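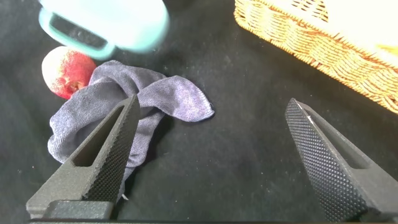
A peach, a knit cloth, and something turquoise waiting its turn on the black tabletop.

The basket people have been at it again. Every April, when the closets get opened and the weather gives us no excuse to leave, someone announces that the average household owns too much and that the cure is a container. This year the container is wicker. Varkby will sell you a pair. Zinby will sell you a pair with a printed guide telling you what goes in each one, for those who can't be trusted alone with a bottle of lotion.

I have my doubts. I've lived through clear bins, canvas cubes and one bad winter of labeled jars, and my apartment looks the way it always has. But Syahrul Setiawan, who runs sorting workshops under the name Daher, has been sending me notes for months, and his claim is modest enough to test. He says most clutter is stuff that never got a second decision. You bought it, you set it down, and that was the last thought you gave it.

His method is dull, and I mean that as praise. Clear a table. Cover it with something plain and dark so you can see what you've got. Put two baskets along the back. Everything from the room goes onto the cloth in front, and then each thing goes left, right, or out of the house.

Where he loses me is the mixing. Setiawan insists that you sort one room at a time, whatever it contains, and real rooms contain nonsense. A peach ends up beside a bunched-up piece of gray-blue knit. Neither has any business with the other. The fruit wants a bowl in the kitchen and the cloth wants folding, and two baskets won't help with either. I put this to him and he said the peach was the easy part, you eat it.
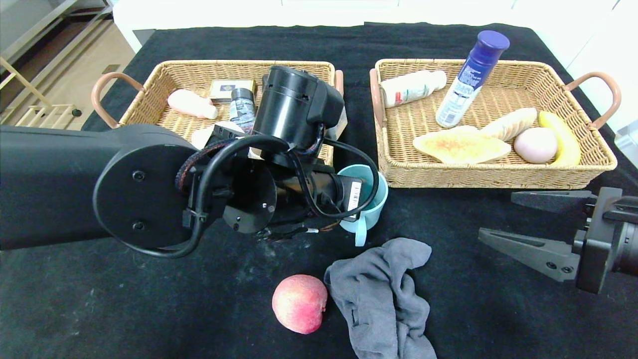 Two baskets, side by side: bottles, a small box, and a light blue cup still out in front.

The baskets themselves I have less to complain about. They're shallow enough to see into, they have handles at the ends, and they don't pretend to be furniture. Things tip over in them, of course. Small bottles lie down the moment you let go, and a tall aerosol can leans like a man at a bus stop. The printed guide from Zinby shows every item standing straight with its label forward — good luck with that.

Then there's the cup problem. A plastic cup with a handle belongs to no category anyone has written down. It isn't toiletries or dishes, and you probably use it for something slightly embarrassing. Mine holds pens and one thermometer. Setiawan allows a 26-minute limit per room, and I spent a fair part of mine holding that cup.

Pruvance, which makes closet shelving and would like you to buy it, says in its spring catalog that a tidy home takes 300 decisions. I don't believe the number and I doubt the catalog does either. My bathroom and the shelf outside it took 59. I kept a tally on the back of an envelope, and most of the marks were for things I put straight back where they came from.

So did it work? The bathroom shelf is better. I can reach the shaving cream without knocking anything into the sink, and I threw out three bottles I'd been moving from apartment to apartment for years. The hallway is exactly as bad as before, with two baskets in it.

Setiawan wants me to do the kitchen next. I've told him maybe in the fall.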